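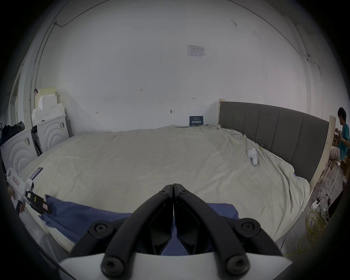
Paula Toma asked under my last post whether the Fernent duvet is worth it if you already own a decent down one, and would it be too warm for a sleeper who kicks everything off by 2 a.m. Short version: probably yes, and no. Long version below, typed fast, I have a train.

Bought the all-season queen from the Ernstead outlet in Carroll last July. $81 on clearance, full price is silly. Have slept under it every night apart from a week away, so this is a proper long-term review and not a first-night one.

Warmth. Medium. Fine with the window open an inch through fall. Coldest part of January I put a thin wool blanket on top and was happy. In summer it's too much for me, but my husband kept it on until the middle of August and didn't complain. If you kick the covers off, one foot out should do it. The fill breathes better than the old polyester one we had, which was like sleeping in a lunch bag.

Weight — lighter than it looks. If you like that pinned-down feeling you won't get it here.

Fill shifting is my main gripe. The boxes are stitched but the stitching doesn't go all the way into the corners, so fill creeps toward the foot end. I shake it out every Sunday when I change the sheets. Takes a minute. Still annoying at full price.

Washing. Label says machine wash, large drum. Our machine at home can't take it, it goes in and then just sits there like a wet sheep. I use the laundromat on Parkden, the big front loader, then low heat with two tennis balls. Needed two dryer cycles and the corners were still damp. Hung it over the banister overnight. No smell, no clumps after, seams held. Washed it up to 6 times now I think? No yellowing that I can see.

Cover. Buy a cover with ties. The duvet has loops at all four corners, good strong ones, but teh cover we already had didn't have anything to tie them to and the whole thing slid down inside like a sock. Safety pins worked for a bit. Then one opened. Don't.

Wrinkles: it wrinkles. So does every cotton cover I've owned. I don't iron bedding and am not going to start.

Noise — slight rustle first couple weeks, gone after the first wash.

Customer service, mixed. I wrote to ask about the corner stitching and got a reply from a Thaddeus Zamora, very polite, offered a partial refund or an exchange. Took the refund. Took ages to recieve it though.

So Paula, if your down one still lofts up, keep it and spend the money on a good cover. If it's gone flat, get this on sale. Four out of five from me, three if you pay full price. Will do the pillows next, they're a whole other problem.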